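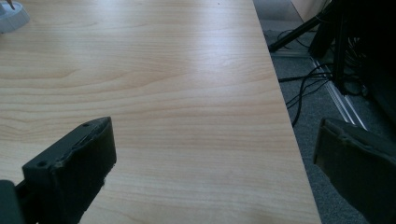

Accueil | Équipe | Publications | Offres | Contact
Imprimer | Envoyer par e-mail

Publié le samedi 15 novembre 2025, par le pôle logiciel de Tadon

Ingénieur·e logiciel perception et planification (CDI, télétravail partiel)

Tadon recrute pour le projet Lavano, sa pile logicielle de manipulation sur table. Si vous cherchez une annonce qui promet un robot généraliste pour l'an prochain, il y en a beaucoup d'autres. Nous avons pour notre part 1099 épisodes de démonstration enregistrés à la pince tenue à la main, dont 348 que notre propre outil de relecture rejette, et nous ne savons pas encore expliquer tous ces rejets.

Le poste

Vous reprendrez deux chantiers. Le premier est l'estimation de pose à partir de la caméra de pince. Elle se comporte bien dans nos courbes et moins bien devant un plateau clair et brillant, où le suivi s'accroche au reflet et part avec lui. Un prestataire nous a assuré en juin que le problème était « essentiellement résolu ». Nous avons rejoué ses propres séquences et nous n'en croyons rien.

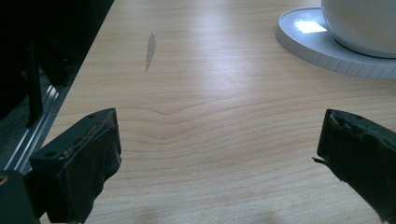
Vue de la caméra de pince : plateau en bois clair, reflet diffus, vaisselle blanche dans l'angle.

Le second chantier concerne le planificateur Arkero. Il produit des trajectoires élégantes à partir de poses parfaites. Avec des poses réelles, il hésite, replanifie, et finit parfois par saisir à côté avec un score de confiance excellent. Vous aurez le droit de le simplifier, y compris de supprimer des modules dont nous étions fiers.

Au quotidien : C++ et Python, relecture de journaux, écriture de tests de non-régression, étalonnage caméra-pince, et pas mal de temps à regarder des séquences image par image. Le visualiseur maison, Geerts, est lent et mal documenté. Il vous revient aussi.

Profil

Une expérience de la vision géométrique ou du filtrage d'état, sur des données que vous n'avez pas choisies. Savoir dire qu'un résultat ne prouve rien, et l'écrire dans un rapport. Le diplôme nous importe moins que le code. Les politiques apprises de bout en bout ne sont pas exclues ici, mais il faudra les comparer à une méthode simple correctement réglée, ce que les articles du domaine font rarement.

Nous ne cherchons pas de spécialiste du « prompt » ni de rédacteur de démonstrations vidéo.

Candidature

Envoyez un CV et deux pages au plus sur un système que vous avez cru fonctionnel et qui ne l'était pas : comment vous l'avez vu, ce que vous avez changé, ce qui est resté cassé. Pas de lettre de motivation. L'entretien technique se fait sur nos journaux, avec un épisode rejeté à diagnostiquer. Il est possible que personne chez nous n'ait la réponse.

Adressez le tout par le formulaire de la page Contact, en indiquant « Lavano perception » en objet. Les candidatures sont lues par l'équipe, sans tri automatique.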